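How to Draw a Church Wall Stone by Stone

Introduction

With this guide you can make a measured drawing of an old masonry wall using simple tools. I wrote it first for the students who came to work at Skurnora, a small ruined church on the slope above the river Ban, and later I made it longer after our season in Clelholm. The method is old and slow. Many projects now make a photographic model of the whole building in one afternoon, and we do it also. But when you draw a wall by hand you must look at every stone and decide where it ends, and during this looking you find the blocked windows, the repairs and the building breaks.

I suppose that the reader knows what an elevation drawing is and has held a measuring tape before. I do not suppose anything more.

What you need

Drafting film, matte on one side. Paper is cheaper, but it stretches in humid air.
A drawing board a little bigger than the sheet.
Pencils, 4H for the outlines and 2H for notes. Softer pencils make gray clouds on the film.
Two long tapes and one short steel tape.
A line level and strong thin string. Choose a color which is easy to see against the stone.
A plumb bob.
Masonry nails, only if you have permission to put them in the joints. At Skurnora we had it. In Clelholm we had not, and we stretched the string between two wooden posts standing in front of the wall.
A soft brush.
Clips, masking tape, an eraser for film.

Do not bring a wire brush. I have seen it in the bags of people with good intentions, and it can take away in one minute a surface which survived for centuries.

Step 1. Walk along the wall before you measure

Give this step one hour at the least. Go close, then go far, then go close again. Make a quick sketch in your notebook without any measuring, and write on it where the wall changes: another size of stone, another color of mortar, a row of bricks which stops suddenly. If there is ivy, mark where it is. Do not pull it down.

Come back at another time of day if you can. The south wall at Skurnora tells very little at noon. At 5 in the afternoon the light comes along the surface and every joint has a shadow, and there we saw for the first time the outline of an arch under the later plaster.

Step 2. Make the datum line

The datum is a level string in front of the wall, and all heights are measured up or down from it. Put it at a height where most people can reach it well. Ours in the nave was 151 cm above the threshold stone, a height which was comfortable for me and less comfortable for my shorter colleagues, so ask your team first.

Fix one end. Pull the string until it is tight and hang the line level in the middle of it. Move the free end up or down until the bubble is in the center. Then turn the level around and look again. If the bubble moved, the level is not correct and you should take the middle position between the two readings.

A long string hangs down a little in the middle even when you pull hard. For a long wall, work in shorter parts and carry the height from one part to the next.

Now lay the long tape along the string and fix it with clips. The zero must be at a point that you can find again next year. A corner of the building is good. A nail is less good.

Step 3. Prepare the sheet

We draw at a scale of one to twenty. For a piece of wall with carved stone or painted plaster, one to ten is better. Write the scale on the sheet immediately, together with the name of the site, the name of the wall, the direction you are looking, the date and your initials. Every sheet gets its number from the register and not from memory. We have a sheet 132 two times, both very nice drawings, and it took a whole winter evening to understand which one was mentioned in the notes.

Draw the datum as a thin line across the full sheet and write its height at both ends.

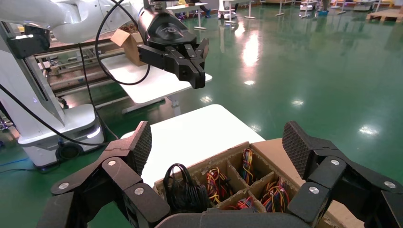
If the wall is higher than your sheet, plan now where the sheets will meet. Let them overlap by one row of stones. The same row drawn twice is a good control, and when the two versions do not agree you know it on the same day, while the ladder is still there.

Step 4. Measure the first stones

Two people work best, one measuring and one drawing. The person who measures calls two numbers for each point: first the distance along the tape, then the height above or below the datum. Keep always this order. Say "up" or "down" after the second number. The person who draws repeats the numbers aloud.

For a squared block, take the four corners. For an irregular stone, take the highest point, the lowest point, the left and right limits, and one or two more where the outline turns. Then look at the stone and draw the line between the points by eye. Do not draw it from the points only, otherwise all stones will look like potatoes with corners.

Hold the plumb bob from the string when you measure downward. Most people believe that they can hold a tape vertical without help. They can do it for a short distance.

Step 5. Bricks and brick bands

Many churches in this tradition have bands of brick between the rows of stone, or bricks standing in the vertical joints around each block. Draw the bands first and the stones after. The bands are usually more regular and they hold the drawing together.

Measure the length, the thickness and, where a broken edge allows it, the depth of whole bricks. Write these numbers in a table on the side of the sheet. The most common length at Skurnora is 29 cm, and when we found a group of shorter ones near the apse, it was the first sign that this part was rebuilt with material from somewhere else. Measure the mortar joint also. In some walls it is as thick as the brick, in others it is much thicker and may hide another row of brick set back behind the mortar. Look for this in places where the mortar has fallen.

Do not draw a brick that you only believe is there. Use a broken line, and write why.

Step 6. Show mortar, damage and later repairs

Use few signs and use them always in the same way. Ours are these:

Dots for original mortar.
Empty white for modern cement.
Diagonal lines for plaster.
A line with small teeth for a broken edge, teeth on the side of the loss.
The letter V for plants which hide the masonry.
The letter P for a putlog hole, where the builders put the wood of their scaffold.

Put the full list on each sheet, even when it is boring. A drawing can be separated from the others. 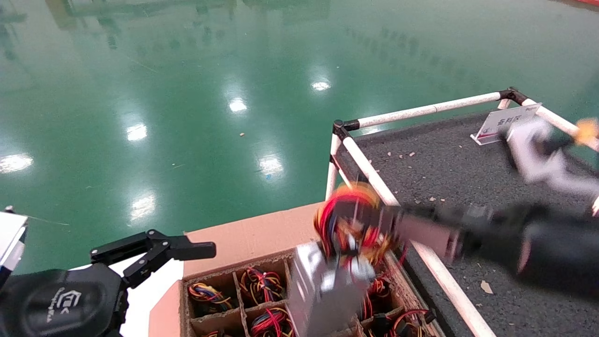

Last changed: February (Step 7 rewritten, list of signs corrected)

Step 7. Check the drawing at the wall

Before you take down the string, exchange the roles. The person who measured takes the board and the person who drew takes the tape. Choose points at random in different parts of the sheet and measure them again. A difference of one or two centimeters in a rough stone is normal. A difference that grows from left to right means that the tape has moved, and you should find from which point it began.

After this, stand back and compare the sheet with the wall only with your eyes. Look for a stone which is on the wall and not on the film. It happens most often at the edge between the work of the morning and the work of the afternoon.

Step 8. Describe what you drew

The drawing needs a written page beside it. Write the type of stone, how it was worked, the color of the mortar and what is mixed in it (crushed brick, gravel, straw, charcoal). Write which part is built against which. This last point is the most important for the phases of the building. If the stones of two walls go into each other at the corner, they were probably built together. If there is a straight joint from bottom to top, one wall was standing already when the other came.

Separate what you see from what you think. In our forms there are two boxes for this, and the second one may stay empty.

Step 9. Ink, scan and store

Scan the pencil drawing before anything else is done with it. We trace the scan in Nutell, with one layer for stone, one for brick, one for mortar and one for the text. Other programs can do it too, if they let you lock the scale. Give each stone a closed outline. The nave elevation has nearly 2,000 of them, and when they are closed you can later color them by type with very little work.

Keep the film flat in a drawer, never rolled, with thin paper between the sheets. Write the drawer on the register.

Common problems

The string moves in the wind. Wait, or measure from a fixed mark on the wall and correct later.

The pencil does not write on the film. Your hand has left oil on it. Clean the place softly with the eraser and put a piece of paper under your hand.

The wall leans. Measure with the plumb bob how much it leans at several heights, note this on the sheet, and draw the elevation as it is seen from the front. A separate section drawing will show the lean.

The priest or the owner wants to use the church on Sunday. Take down the string on the evening before, mark both ends with chalk on the posts, and check the level again when you return.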